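4.2 Patient-reported outcomes after lip filler

Most of the trials we reviewed rest on one measure: the patient's own satisfaction score, taken at 12 weeks. We have doubts about it. Echeverri and Rengifo pooled 621 replies from clinics in Tokberg and Palomino and found that nearly everyone was pleased. The people who never came back for the second visit were simply left out. A score built on those who return will flatter any treatment, and we would not set much store by it.

The Grokach scale was meant to fix this by having two outside raters judge lip fullness from standard photographs. In practice the raters often worked in the same building as the injector. Dramani reports that they disagreed by a full grade in 29 per cent of cases, and a full grade is also the smallest change the scale counts as a success.

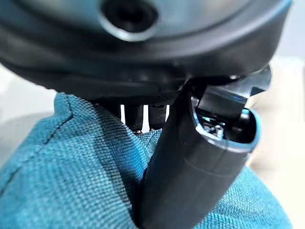
Figure 3. Gripper housing, with a round recessed hole near the top and a finely textured strip along its underside.

Does a higher dose give a longer-lasting result?

The trials cannot tell us. Sugiyama compared two doses and saw a small gain with the larger one at 12 weeks, but patients in that group were also offered a free top-up, and the paper does not say how many took it. Puma's register, with 3,000 entries, is often quoted in support of higher doses. It records what was injected and when the patient next paid for treatment. Someone who is unhappy and goes elsewhere looks, in that register, the same as someone whose result has lasted.

Bruising and swelling are poorly covered too. Three of the Tasow reports list "mild" events without defining the word, and one gives no figures for them at all. We have therefore left side effects out of the pooled estimate and list them study by study in the appendix.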